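How I Re-Weave a Loose Handle on an Old Wicker Basket

I've been fixing baskets at my kitchen counter for a while now, mostly ones that friends drop off with a guilty look, and the question I get more than any other is about handles. The body of a basket will go on forever if you leave it alone. The handle is what gets yanked, swung, hung on a nail and carried by a kid who's using it as a helmet strap. So let's do handles!

This is for the classic hoop handle, the kind that goes up and over and tucks down into the weave on both sides. If yours has two little ear handles, some of this will still help, but the anchoring part is different and I'll save it for another page.

What you'll need

Flat reed or round reed close to what's already on the basket (take the basket with you to the shop if you can)
A bowl or tub big enough to coil the reed in
Lukewarm water
An old towel
Side cutters, or scissors you don't love
An awl, or a thin knitting needle
Clothespins, more than you think
Waxed thread
Wood glue, just a dab

I buy my reed from Kollell, a tiny craft supply place two towns over, and the thread is whatever's left on the spool. My awl was my mother's. A knitting needle really is fine, I used one for years.

Step 1. Find out what's loose

Hold the basket by the body and wiggle the handle gently, first side to side and then front to back. If the handle slides up and down where it goes into the side, the anchor has gone. If the hoop is solid but the wrapping spins around it, you only have a wrapping problem and you can skip to step 4, lucky you.

Look for cracks near the rim too. A crack that runs along the length of the hoop can be glued and bound. A crack that runs across it is bad news, and I'd replace the whole hoop before trusting it with anything heavier than napkins.

Step 2. Soak the reed, and only the reed

Coil your new reed loosely and put it in lukewarm water for 15 minutes. Thick round reed can take longer. You want it to bend around your finger without making that horrible little ticking sound. Don't go off and forget it for the afternoon (I have), it gets hairy and weak and leaves fuzz on everything.

The basket itself doesn't go in the tub. I know some people dunk the whole thing. Carmela Monti, who taught the class where I learned all this, would put a damp towel over the spot she was working on and leave it while she had her coffee, and that's what I still do. Old stain can run when it's soaked, and glued bases can let go.

Step 3. Reset the anchor

Push the awl down alongside the handle end, between the handle and the weavers, and rock it until you've made some room. Put a very small dab of glue on the last inch of the handle. Slide it back down as far as it'll go, at least past the second or third row, and pull the awl out.

Now lash it. Take a damp piece of reed, come up from inside the basket just under the rim, cross over the handle on the diagonal, go down through the weave on the other side, and come back up to make the second half of an X. Do the X twice. Pull it snug each time, but don't haul on it like a bootlace. The reed shrinks a bit as it dries and tightens up the weave by itself.

Tuck the tail inside, under two weavers, and clip it with a clothespin. Then do the other side, even if the other side seems okay. If you've only tightened one end, the hoop ends up crooked, and you'll see it every time you walk past.

Step 4. Wrap the hoop

Start at one end with the tail of the reed lying along the hoop, pointing up, and wrap over it so that it's trapped. Keep each turn right up against the last one. If a gap opens, back up and fix it right then, you can't push the turns together later.

When you run out of reed (you will, always at the top), lay the new piece under the last few turns of the old one and keep going. Try to have the join on the underside of the hoop, where your fingers go, and press it flat while it's damp.
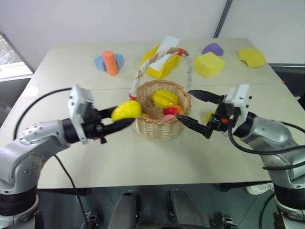

If you'd like a bit of color, lay the band on last, over the finished wrap, and sew the end down with a few stitches of waxed thread. Glue alone lets go in a warm kitchen. I did a blue one in March with cotton tape from the Donati remnant bin and it's holding up great.

Step 5. Let it dry, and I mean it

Leave the clothespins on overnight. Stand the basket somewhere with air moving, away from the radiator and out of direct sun. Check that the hoop is standing straight before you go to bed and nudge it if it isn't, because by breakfast it'll have made up its mind.

Trim the tails once everything's dry. Cut at an angle, close, and run your thumb over the spot. Any leftover hairs can be taken off with fine sandpaper.

Quick fixes for when it goes wrong

The reed keeps splitting: it's too dry, or it's old stock. Soak it again for a few minutes and try bending the other way. Flat reed has a good side and a rough side, and the rough side should face in.

The new reed is way too pale: weak black tea, brushed on, let dry, brushed on again. Test it on an offcut first.

The handle still wiggles after drying: add another X over the first. There's no shame in it, my bread basket has four.

Next time I'll do rims, which are fiddlier, and I still have to order the seagrass for that.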